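Subject: Re: [cell-planning] Gripper order for the second bench, before the January cut-off
List: cell-planning

> We have the Jedevier quote back for the second arm's gripper. It is 3000
> for the parallel unit with standard fingers, and 334 on top for the
> finger blanks we would machine ourselves. Dostarow will do a unit with
> longer stroke but have not put a price on it in writing.
>
> Can we settle whether the standard fingers will do? I would like to
> raise the order on Wednesday. Also, does the wrist camera come out of
> the same line or out of the Cullulwood budget?

Standard fingers will do for the cups and the flat stock. I am less sure about the round parts and would not sign off on them from the data sheet alone.

I have been through the MacRitchie simulation with the gripper model loaded and the wrist view switched on. The stroke is enough for everything on the present parts list, so I see no case for waiting on Dostarow. The longer unit is also heavier, and we would lose that weight from the payload.

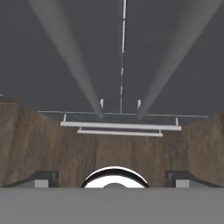 On finger blanks, my view is that we should take them now and not as a later order. Carriage on a separate small order will eat most of what we save by putting it off, and the blanks have the longest lead time on the quote. The domed white part between the fingers in the wrist view is the sort of thing I have in mind: with a curved top there is less to hold the higher up you close, and the small light-grey blocks on the fingers are short. A pad with a shallow hollow cut in it should suit this shape better, and we can cut one from a blank in an afternoon. I would make 2 pairs, one plain and one hollowed, and keep the supplied fingers as spares.

Camera: please leave it out of this order. Cullulwood covers sensing and the cable run for both benches, and if we put the camera on the gripper line it will be queried at year end. The bracket is a different matter – it bolts to the gripper flange, so it belongs with the gripper. Jedevier have not listed it. Could you ask whether it is included or extra?

Two things are still missing from the budget sheet: a spare set of pads, and the adapter plate for the older arm. The plate drawing is in the shared folder under the old bench number. Check the bolt pattern before it goes out, as the version I opened was for the previous wrist.

If the bracket answer comes back in time I am content for the order to go on Wednesday with the blanks included.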